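Visedbridge Makers Forum > Trips and open days
Topic: Clorkumano open day, who went?

halfpint_lathe
Went to the August open day at Clorkumano with my brother-in-law. They had four areas open, but the one I spent longest at was the block stacking table, so that's mostly what this is. Parking was a field. Tea was free until 11 and then it wasn't.

The stacking demo was run by Marichka Palamarchuk, who does the control software. She gave a short talk and then took questions for as long as people wanted to ask them. The job is to pick up small coloured blocks and build a tower in a marked area. She said they use it to compare changes to the software, as it is cheap to reset and easy to judge.

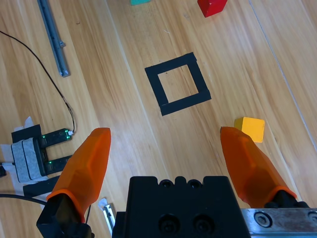 My own interest is grippers, as some of you know from the feeder thread. I was expecting steel jaws with rubber pads. These are orange fingers on black mounts, spread wide with the yellow cube lying just beyond the tip of the right one, and the bit she wants the tower in is only a square of black tape. I asked what the fingers were made of and she said a flexible printed material, and that they change them when they get tired. She wouldn't say who supplies the filament.

More photos when I'm on the proper computer.

Yeoman
I was there in the afternoon. Thought it was slow. We did pick and place faster than that on the packing line when I was working, and that was a long time ago now.

halfpint_lathe
It was slow, yes. She said so herself, they hold the speed down when the public are in. Your packing line had every part arriving in the same place at the same angle though, didn't it?

Yeoman
It did, and that's my point. If you want something picked up reliably you put it where the machine expects it. A bowl feeder and a chute would present those cubes all day long. I don't see what is gained by scattering them on a table and making the machine find them.

tinsnips22
What's gained is you don't have to build a bowl feeder. I've built two. Never again.

Yeoman
Then you built them wrong.

halfpint_lathe
Computer now. This is the part I found useful for my own project. 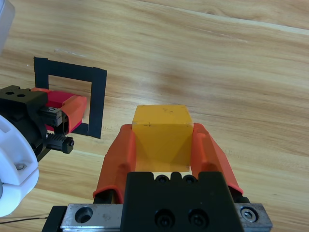 Yellow cube held between the fingers, other gripper at the left.

On the bench at home I've been closing my jaws until the motor stalls, and it marks the parts. Marichka's advice was to stop on position for a known part and put the give in the finger. I had been trying to put it all in the motor current. She also said to bolt the gripper down to something properly stiff first, as any movement in the mounting ends up looking like a finger problem. I have ordered some thicker plate.

Overhung_Load
Did they let you see the code or any of the drawings?

halfpint_lathe
No drawings. There was a sheet on the wall with the run totals for the summer. 756 attempts, 634 counted as good. I wrote it down.

Overhung_Load
So 122 not good. What counts as good?

halfpint_lathe
Three blocks up, inside the tape, still standing when the arms have backed off. I asked if it had to be square and she said no.
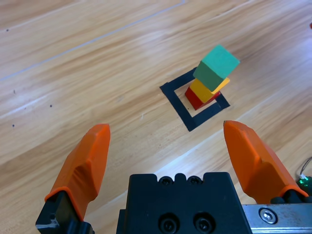 Photo: Overhung_Load's nephew, used with permission

Overhung_Load
Adding one from my nephew, who was there in the morning and has just sent me his. Red, yellow, green going up. I'd question whether that should pass. The green one is turned compared with the yellow and the corners hang over. If one of my apprentices stacked gauge blocks like that I would have a word. It's also over the tape at the one side from where I'm sitting, but that could be the angle.

tinsnips22
They're toy blocks, not gauge blocks.

Overhung_Load
Makes no difference. If you put a fourth on top of that, the error carries up. They should be measuring the offset on every block and writing that down, and then the 634 would mean something. Pass or fail tells you very little.

halfpint_lathe
I think they do log it, the wall sheet was the simple version for visitors. I didn't ask though, so I can't swear to it.

Marichka P
Hello, someone at work passed me the link. Yes, we log the offset and the rotation of each block. The sheet was for visitors. We allow a fair amount of rotation in the pass rule because at this stage we are looking at the grasp and the release, and we tighten it later. Overhung_Load is right that a taller tower would need a stricter rule.

For Yeoman, a feeder is the better answer if the part never changes. We have one in the other building. The table is for customers who make short batches and can't pay for new tooling each time.

Yeoman
Fair enough. That wasn't explained in the afternoon talk, or I was too far back to hear it. The speaker wants moving.

Marichka P
It does. I will tell them.

tinsnips22
Question for Marichka if you're still reading. Do you take the cube straight from the table to the square with one arm, or pass it across?

Marichka P
One arm for that demonstration. It picks up the cube, lifts, moves over the tape and lowers.

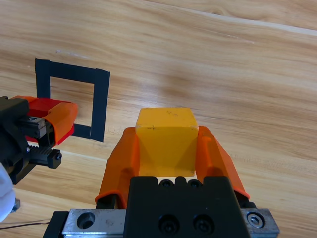 The other arm is kept back while that happens. We can run both together, but the planning takes longer and it is hard for visitors to follow which one is doing what. We may show it next year.

tinsnips22
Thanks. I'd come back for that.

gorse_bush
Did anyone go in the Grarnetti room? Queue was out of the door when I got there and I gave up.

halfpint_lathe
I did. Conveyor with a vision system, sorting bottle tops. Nice enough but it was behind glass and the chap was reading off a card. They said 300 visitors by lunch, and it felt as if most of them were in there.

Yeoman
The conveyor was very good, I thought. Best thing on the day.

gorse_bush
Is it worth taking a ten year old next time?

halfpint_lathe
Yes, but go early and do the stacking table first. There's a rail to stand behind and a child can see over it. Bring wellies for the field.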